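Prirka 数据卡(README)

先打个招呼。我是 Hanna Stelmakh,这份数据基本是我和 Thiện Khổng 两个人在 Brustberg 那间地毯实验室里一点点攒出来的,所以下面的"我"就是我,"我们"就是我俩,偶尔再加上被拉来帮忙标注的 Glenys Craddock。文档写得有点啰嗦,赶时间的话直接看"怎么读"和"已知的坑"两节就行。

这是什么

Prirka 是一个箱内抓取与推移的数据集,配套我们那个叫 Nartey 的策略。想回答的问题很小:机械臂在一个金属箱子里抓杂物,第一下没抓好,它能不能自己先把东西推一推、拨一拨,换个姿势再抓?很多抓取工作把推和抓拆成两个模型,中间写一堆规则来切换。我一直觉得那堆规则很烦(我自己写过,真的烦),所以 Nartey 里只有一个网络,输出的就是末端的小段位移加夹爪开合,推还是抓让它自己去选。

数据里有 200 段轨迹,全部是遥操作采的。每段从夹爪进箱开始,到物体离开箱底或者操作员放弃为止。放弃的也留着!请不要一上来就把失败段过滤掉,我们试过,过滤完的模型碰到贴墙的东西就只会一遍遍硬夹,特别倔。

硬件和布置

机械臂是 KUKA 的,橙灰配色那种,末端装一个连杆式夹爪。箱子是灰色金属的大方箱,摆在浅色木桌面上,左边用一把橙色手柄的弹簧夹夹着。相机固定不动,整个采集期间没换过位置。

箱子里面有一块斜板,从后壁往下伸向箱底。这块斜板对算法影响挺大的:东西推到它脚下会被稍微托起来一点,有时候反而好抓,有时候就卡在那里死活不动。Gunvor Sandberg 看了第一版结果之后问我,模型是不是学会了故意往斜板那边推。我当时拍胸脯说没有,回去一看数据,还真有那么点苗头。后面"结果"里会讲。

物体

物体我们挑得很随意,标准就是形状、软硬、反光都差得远一点。有橡皮鸭,有超级英雄小人偶,有圆的清洁球,有蓝色的刷子,还有带同心圆环的银色方块,外加黄色塑料圆件之类。说说几个脾气大的:

小人偶:四肢张开的时候,夹哪儿都像对,夹哪儿都不太对。标注里我们统一把躯干当目标,手脚被夹到算"部分成功"。

刷子:外圈那些粗须会让分割掩码的边界来回抖。我建议用光滑的顶部来定抓取中心,别信整个掩码的质心,我信过一次,后悔了一下午。

银色方块:反光,深度图在它身上经常是一个洞。我们没有补洞,原样给你,想补请自己补,补完最好在论文里说一声。

怎么读

每段轨迹一个文件夹,里面有彩色图、深度图、末端位姿、夹爪开度,还有一个文本标签文件。标签分三种:推、抓、过渡。过渡是 Glenys 坚持要加的,她说从推变成抓的那一小截动作不属于任何一边,硬塞给谁都不合适。一开始我嫌麻烦,后来训练曲线确实平了很多,我认输。

彩色图和深度图已经对齐。末端位姿以机械臂基座为参考,不是以箱子为参考,这一点已经有人踩过了(Thiện,我说的就是你)。要转到箱子坐标系,用标定文件夹里的那个矩阵,乘的时候注意左右顺序。

读取脚本叫 Olix,依赖很少,能跑起来就行的那种代码风格,请多包涵。它默认会把图像缩小一半,想要原尺寸记得把缩放参数关掉。

划分

训练、验证、测试的名单都写在划分文件里,请按名单来,别自己随机切。同一次摆放采出来的几段轨迹长得很像,随机切的话它们会散到两边,测试分数会好看得离谱。我们第一次就是这么高兴了整整一个晚上的。

结果(到目前为止)

单个物体放在箱底空旷处的时候,Nartey 的成功率是 98%,这个我觉得没什么好吹的,换谁来都不会太差。有意思的是杂物靠墙的情况。原来的两段式做法平均要试好多次才能拿起一件贴墙的东西,Nartey 大多数时候先横着拨一下,平均 2 次尝试就能拿到。注意这里的一次尝试指夹爪闭合一次,推不算,你要是把推也算进去,差距会缩小不少,比较的时候请把口径写清楚。

至于斜板:把模型在测试里的推移方向画出来,往斜板那边的比别的方向多。是不是"故意",我没法下结论。可能是操作员(主要是我)遥操作时就有这个习惯,模型老老实实学走了。Thiện 打算自己重采一批,手法尽量和我不一样,看看偏好会不会跟着变。这个对照还没做完,所以论文草稿里那一段先用了很软的措辞。

我还试过把历史帧加长到 16 帧,想让它记住刚才推过哪里。效果嘛……推得更犹豫了。目前默认还是短历史,长历史的配置文件也留在仓库里,欢迎有耐心的人接着折腾。

已知的坑

箱底有不少磨痕和擦花,光照一变,浅色的擦痕会被某些分割模型当成薄片物体。我们的掩码里这类误检已经人工删过一遍,肯定还有漏的,看到了请告诉我。

斜板上半截很亮,发白那块在彩色图里接近过曝,靠颜色做匹配的方法在那附近会飘。

夹爪伸进箱子的时候会挡住一部分物体,尤其是手指正下方那件。遮挡帧没有单独打标签,我知道应该打,列在待办里了。

箱子只有一个,桌子也只有一张。请不要拿这份数据说你的方法能泛化到各种容器,我们自己都不敢这么说。

待办

补遮挡标签。换一个没有斜板的箱子再采一轮。把 Olix 里那个谁都看不懂的变量名改掉。二月之前能做完哪个算哪个。

联系和致谢

数据有问题找我,读取脚本有问题找 Thiện,标签有争议请直接找 Glenys,我吵不过她。Shirley Zacharias 帮我们把标定流程从头到尾重写了一遍,原来那版误差大得没脸提,非常非常感谢!用了数据的话引用 Prirka 就好,做出了有意思的失败案例也请发给我看看,我真的很爱看这个。

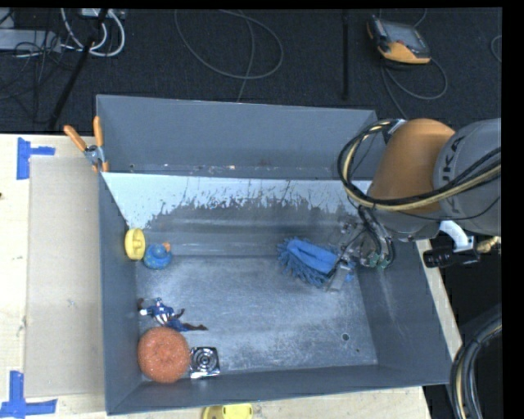

图1 Prirka 采集台:夹爪位于斜板脚下的蓝色刷子处,其余五件物体靠箱子左侧。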